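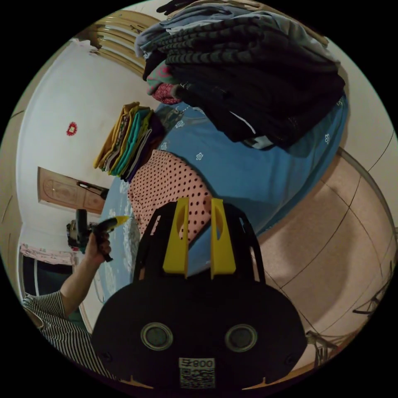 PIDBY WANTS YOU TO FOLD ON THE BED

New home guide from Sarkivier makes the case against the folding table

July. For release after 9 a.m.

Sarkivier, publisher of short household guides for people who would like to be doing something else, today announced Pidby, a folding guide for anyone whose laundry ends up on the bed and stays there until bedtime.

Pidby takes the reader from a heap to a stack using the one large flat surface most bedrooms already have. It needs no board, no bins and no labels. It does ask that the bed be made first, and our test readers complained about that more than anything else in the guide.

"We looked at a great many laundry room photographs while we were working on this," the Sarkivier editorial desk said in a statement. "They had marble counters and a fern. We wrote for the household with a patterned sheet and a heap of dark clothes at the end of the bed."

The method, more or less

Pidby sorts clothes by how annoying they are to fold. Dark knits go last. They all look alike in a heap, and you will want some early success to keep you going. Bright, plain pieces go first and become the base of the stack. Small printed tops sit in the middle of the order, and the guide spends six pages on them. We considered cutting this to two and were talked out of it by everyone who owns one.

Finished stacks may lie flat or stand on edge against a wall. Pidby prefers on edge. Purple, yellow, green and teal are easy to tell apart as a row of folds, and you can pull one out without wrecking its neighbors. 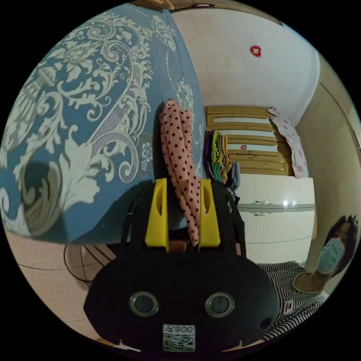
What the polka-dot blouse taught us

Every guide needs a test garment. Ours is a pink short-sleeved blouse with dark polka dots and a rounded collar, and it has strong opinions. Folded in half like a T-shirt, the collar creases down the middle. Rolled, it comes out looking like something kept at the bottom of a beach bag.

The Pidby fold starts face up, with the collar at the top and both sleeves pulled out to the sides. Smooth the hem before touching anything else. Bring the sides in behind the collar, then fold from the bottom in thirds. Stop when the collar is on top and still round. If it isn't round, shake the whole thing out and pretend the first try was practice.
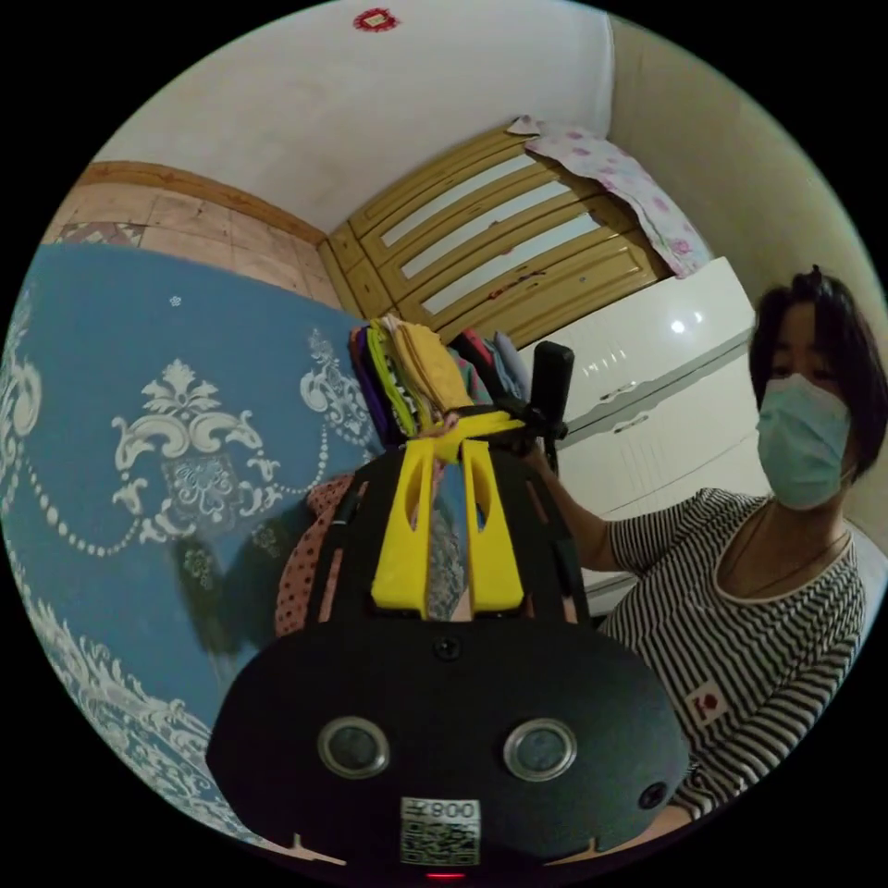 A striped T-shirt, worn, and a pile of fabric, folded.

Pidby is the second title in the Skema series of bedroom guides. The first, on the contents of bedside drawers, was received politely. Skema guides are printed on heavy stock so that they will stay open on a bedspread, and the first printing of Pidby is 1,000 copies.

The guide runs 30 pages and is stocked at Humphreys, at the counter and also in the housewares aisle next to the hangers. Shops wishing to carry it may write to the Sarkivier trade desk. Review copies are free and arrive flat.

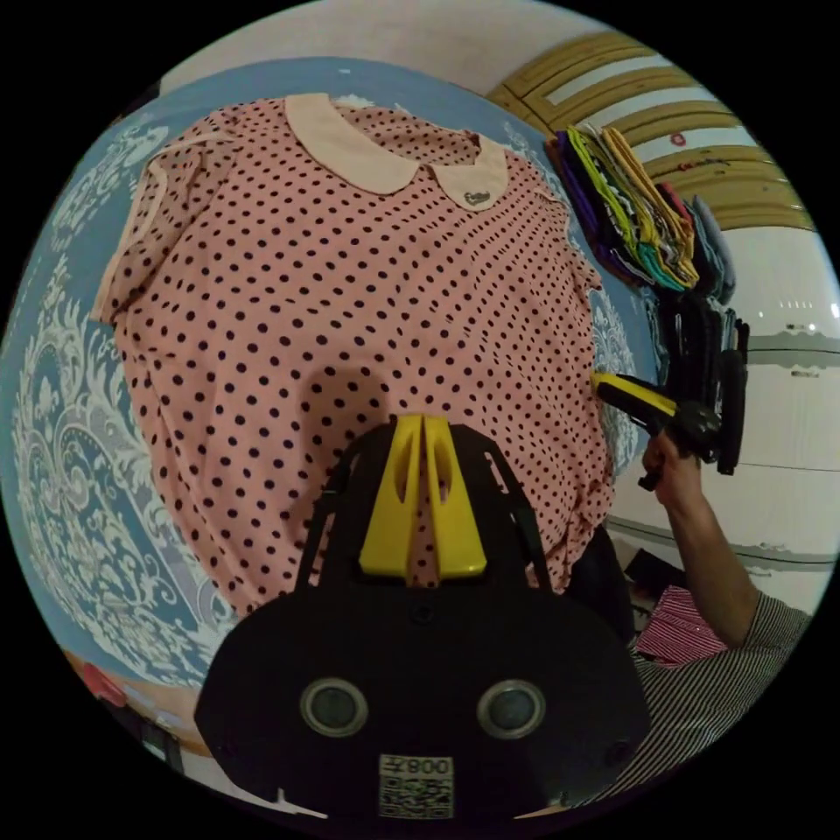
Does a blouse with a collar have to be ironed before it is folded?
Only if it came off the line badly creased. Otherwise smooth it with your palms, starting at the collar and working down to the hem, and fold it while it is lying flat.

Can children use the guide?
They can. Start them on plain T-shirts and keep them away from the fitted sheets, which Pidby does not cover and has no plans to.

About Sarkivier

Sarkivier publishes guides to ordinary jobs around the house. Press inquiries are answered before noon, in the order we find them.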